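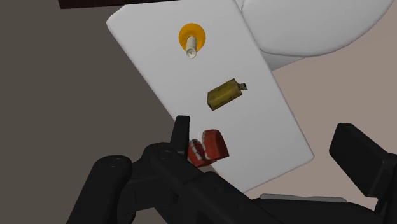
*Orange at the top, olive-yellow in the middle, and all that white behind them.*

2018-04-22

Slept late, made coffee, and told myself I would spend one hour finishing the move to the new laptop. It is now dark outside and I am only just sitting down to write, so you can guess how the hour went.

The files themselves were easy. I had the big folders copied over before breakfast, apart from the music, which I left running while I ate. What ate the day was the keyboard shortcuts. I have been using Tunska as my window manager since the old gray laptop, and over the years I've piled up something like a private language in there: one combination to throw a window to the left half, another to send it to the second screen, and a very silly one with four keys that makes everything small and tidy when the phone rings and I need to see the calendar. My hands know them all. My head, I discovered, knows maybe half.

And of course Tunska won't install on the new system. The page says the last release was in February and there's a polite note about the developer moving on to other work. I was sadder about it than a grown woman should be over a menu bar icon! I wrote a thank-you email to the address at the bottom, which may well go nowhere, but I felt better for sending it.

So it was Trodard, which Hicham has been after me to try for ages. I called him a little before noon and he was very kind and didn't say I told you so, though I could hear him thinking it. Hicham Ait Brahim is the most patient person I know on the telephone. He walked me through exporting my old settings as a plain text file (I didn't even know you could) and then we went through the thing line by line while his kettle boiled in the background. There were 24 shortcuts in it. I use 8 of them, if I'm being truthful, and one was set to open a mail program I gave up two laptops ago.

Trodard is nice, I think. It draws a thin blue outline where the window is about to land, and I like being shown before I let go. The preferences are a bit of a maze — there's a panel called Behavior and another called Actions and I still couldn't tell you which one the snapping lives in. I turned off the sound right away. Why would a window need to click when it arrives? Then I turned off the animation too, and then I missed it and turned it back on, but faster. The slider goes by milliseconds. It came set at 300 and I have it at 200 now, and it feels just right, or it will until I start fussing with it again tomorrow.

The fonts look thinner on this screen. I keep leaning in. Hicham says to give it a week and my eyes will settle, and there's a checkbox for smoothing somewhere if they don't. I also can't get used to the scroll direction, and I refuse to be talked into "natural," whatever they call it. I've switched it back to the way I like and that is the end of that.

Lunch was toast at the desk. I meant to walk down to the water afterward and I did, but not until nearly six, when it had turned chilly and I'd left my scarf on the chair. Still a lovely light out there. The magnolia on the corner has started dropping petals on the parked cars.

Things left over: the printer, which the new machine can see but doesn't believe in. The Ragab license, which I'm fairly sure is in an email from the old account, if I can remember that password. And the Trestudico backup wants to start over from scratch and says it will need all night, so I've plugged everything in and put the laptop on the kitchen table where I won't be tempted to close the lid.

Must call Mom back. Must buy coffee filters, too, I used the last one this morning.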